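Category: Perception and Planning > Household Manipulation
Last updated: 7 April 2024

Topic: Segment boundaries when the hands are in view but nothing is held

skoron_tooling
This thread is opened on behalf of the annotation tooling group at Skoron. We maintain the software that converts head-camera recordings of household work into labeled segments, which are then used to train the task planner and the low-level hand policy. Our current release of Zuronik, the segmenter, handles most table work well. It performs poorly on clothing tasks, and we would like comments before the label schema is frozen in June.

The batch under review contains 1,816 segments. Of these, 237 were flagged by reviewers as having a start point that at least one person disputed. Nearly all of the disputed cases occur at storage furniture: wardrobes, closets, and deep drawers. The question is where "reach" ends and "grasp" begins when no contact is visible.
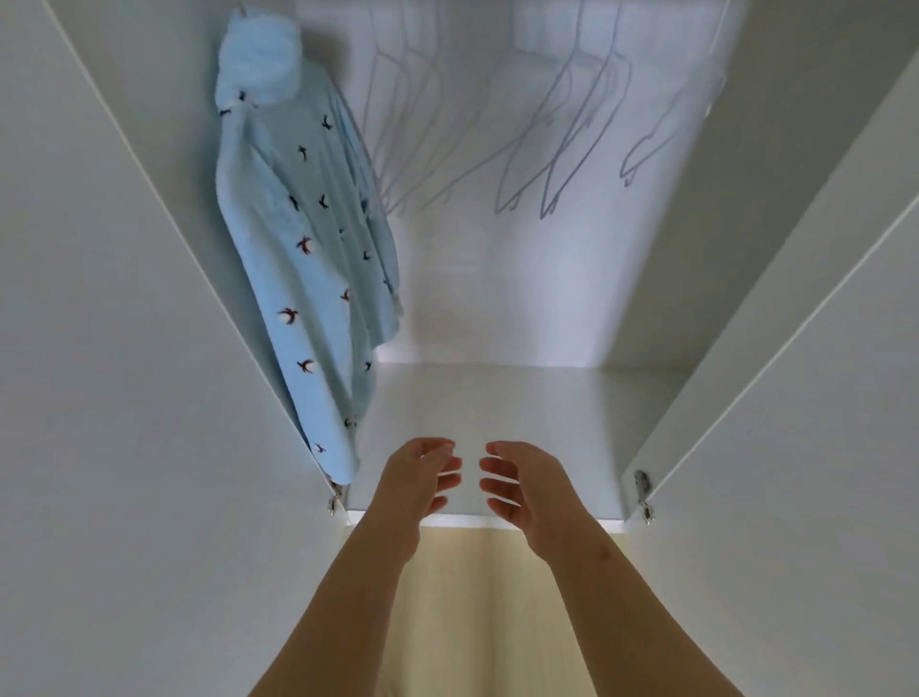 Zuronik currently assigns the grasp label on the basis of hand shape and hand distance, with no requirement that an object be identified. The rule was written for cups and boxes, where it caused little trouble. In a wardrobe it fires too early. Both hands are up near the front edge of the shelf, the fingers are bent, the gap between them is small, and the segmenter reports a two-handed grasp with high confidence. The object field is then filled with the nearest item the detector knows, in this case the blue robe on the left, although the hands are not on it. A planner trained on that label would learn something false about the robe.

We propose adding a fourth state, "pre-grasp," which would apply until contact is confirmed. Comments are invited.

mlk_planning
We support the intent of the proposal but would ask the group to consider the cost. Our planner takes the label stream directly. Each additional state increases the number of transitions we must validate, and pre-grasp has no planning meaning of its own. It is a statement about uncertainty in perception. In our view it belongs in a confidence field attached to "reach," and the planner should be free to ignore it.

The object field is a separate fault and should be corrected regardless. A segment with no confirmed object should carry a null value. Our loader has accepted null since the previous schema.

cuevas_perception
The perception team at Cuevas has faced the same question and reached a different conclusion from the post above. We began with a confidence field. Within one review cycle it was plain that annotators did not fill it in consistently, and the values could not be compared from one annotator to the next. A discrete state was easier to teach and easier to audit.

We would also draw attention to the hangers. Thin white wire against a white back panel is close to the worst case for our depth estimate. The detector merges the wires with the panel or drops them, and the distance from hand to object is then computed against the wrong surface. Any contact rule that depends on depth will inherit that error. Before the schema is changed, we recommend that Skoron report how many of the 237 disputed segments include wire hangers within reach of the hands.

skoron_tooling
Thank you. We do not have that figure at present and will add it to the review sheet. We agree that the null value should be adopted now, and a change request has been filed.

On the choice between a state and a field, we would note that the same batch has difficulties on the other side of contact, and whichever option is selected should serve both. Once a garment is in the hands, Zuronik tends to produce one very long segment labeled "hold," with no internal structure. Folding, turning, shaking out, and laying flat are all placed under it.
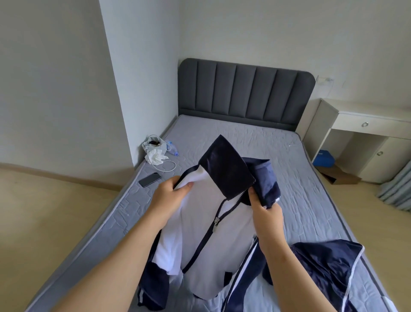
The result is that the hand policy receives long sequences under a single label in which the grip changes several times. We have tried splitting on grip change alone. This produced 606 new boundaries in a small test portion of the batch, and reviewers rejected most of them as having no use. A hand that slides along a seam is not starting a new action, and the splitter cannot tell the difference.

hfield_controls
Speaking for the controls side, the rejected boundaries may have more value than the reviewers allowed. A slide along a seam is a change in contact mode. The low-level policy needs to know that it occurred, even if the planner does not. We would be reluctant to see those boundaries deleted from the record.

Our suggestion is two tracks on a shared clock. The upper track would carry task labels such as "fold" or "hang," and the lower track would carry contact labels only: none, one hand, both hands, sliding. Pre-grasp then becomes unnecessary as a state, as it is simply an upper "reach" with a lower "none."

mlk_planning
The two-track arrangement would meet our requirements, provided that the upper track can be exported alone. We withdraw the suggestion of a confidence field.

cuevas_perception
We have reservations. Two tracks will come close to doubling the annotation time for clothing, and the lower track requires contact judgments that are hard to make from a head-mounted view. The fingers are frequently hidden by the cloth. When a jacket is bunched at the collar, an annotator may see the back of the hand and very little else. We would expect low agreement on "sliding" in particular, and low agreement is what this thread was opened to address.

If the proposal goes forward, we ask for an "occluded" value on the lower track, with a written rule for its use. Annotators should not be made to guess.

hfield_controls
The request for an occluded value is reasonable and we have no objection. We do not accept that the annotation time would double. The lower track can be filled first by the Livarik tracker and corrected by hand. In our use of it, the tracker is dependable on one hand versus both and weak on sliding, so the manual effort would fall mainly on one label.

cuevas_perception
Our experience with Livarik on fleece and other soft fabrics has been less favorable. It loses the fingertips when the pile is deep — and it reports no drop in confidence when it does so. We would want to see it tested on this batch before it is relied upon for first-pass labels.

skoron_tooling
The following will be carried into the draft schema. The object field will accept null, effective with the next minor release. The two-track format will be drafted with an occluded value on the lower track, and the upper track will export on its own. The pre-grasp state remains in the draft as an alternative until the test requested by Cuevas has been run.

For that test we will select 4 clothing recordings from the batch and label the lower track twice, once by hand from the start and once from tracker output with corrections. Agreement will be reported per label, with sliding listed separately. Members who wish to supply annotators should reply below with the schema version they are currently using.

mlk_planning
We can supply annotators. We are on the current schema with the null patch applied to the loader. Please confirm whether the hand-labeled pass should be completed without access to the tracker output.

skoron_tooling
Confirmed. The tracker output will be withheld until the first pass has been submitted.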